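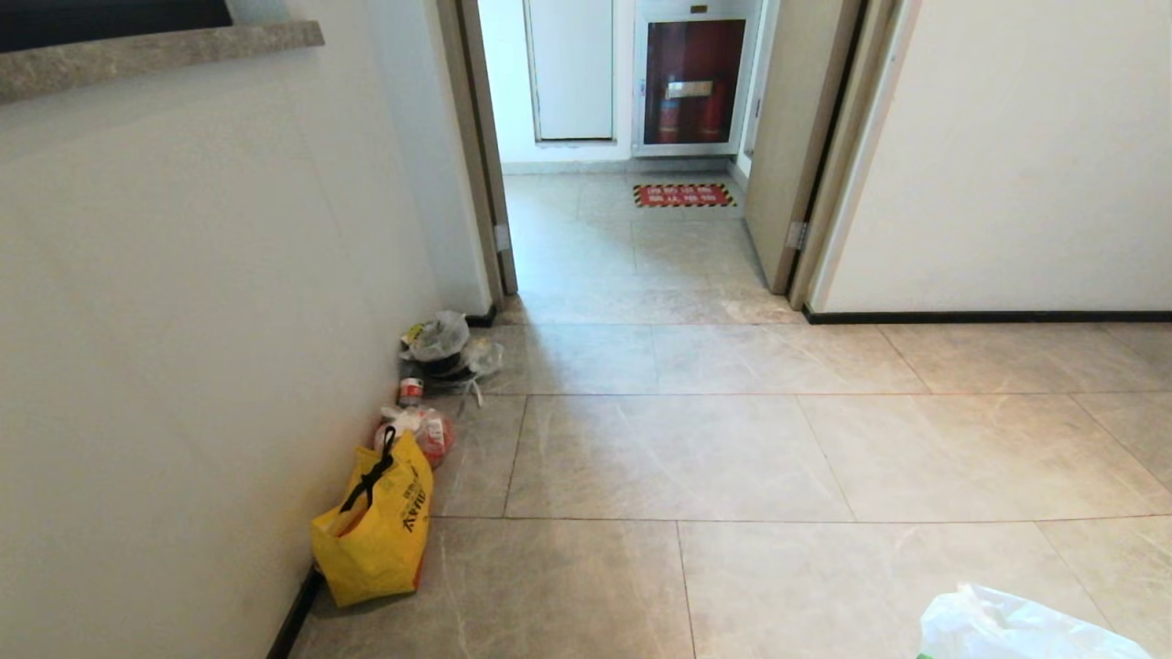

Figure 1. Hallway from head height, bags along the left wall, door to the corridor open.

Semeo: Teaching a Machine to Take Out the Rubbish
Project report, May 10, 2019
Cyprian Szczepańska

1. What I set out to do

The proposal I handed in promised a learning system that could tidy a flat. By March it promised a learning system that could find a rubbish bag, get to it and carry it out a door. I regard this as focus. My supervisor used a different word.

Semeo learns by copying. You show it a task many times, it stores what the camera saw alongside what the operator did, and then it tries to work out which part of all that mattered. My job was to supply the showing. I collected 400 examples, of which 79 had to be thrown away, a figure I will come back to once the reader is in a better mood.

2. Collecting the examples

Each example starts with a look down the hallway and ends with one bag on the other side of the doorway. I recorded in batches of 30, then changed the arrangement of bags and started again. Between batches I copied everything to the lab drive, which I named Kasta and which filled up twice.

Bags are a rotten thing to learn from. The yellow one in Figure 1 is a gift: bright colour, black handles knotted at the top, practically asking to be picked up. The clear ones further along the wall are another matter. Against pale tiles a clear bag is mostly a rumour, and the early labels show me drawing its outline in a different spot every time I looked at it. Daylight on the floor didn't help, as the first model was very fond of bright patches and tried to collect several.

The floor beyond the door brought its own trouble. A red warning sign lies in front of the extinguisher cabinet, and the model put it down as rubbish with great confidence. I added a "leave it alone" label, which I should have had from the start.

3. The 79

Most of the rejects were my fault. In the worst batch I had the camera and the control log running on separate clocks, 2 seconds apart, so that Semeo was being taught to close its grip on a bag well after it had gone past. The rest were examples where I hesitated, changed my mind about which bag I wanted, and went for another. A patient system might learn something from this. Mine learned to hesitate.

4. Next time

Fix the clocks first. Write the labelling rules before labelling. Record more clear bags and fewer yellow ones, however flattering the yellow ones are to the results. The rejected examples are still on Kasta, in a folder called Skundent, if anyone in next year's group wants them.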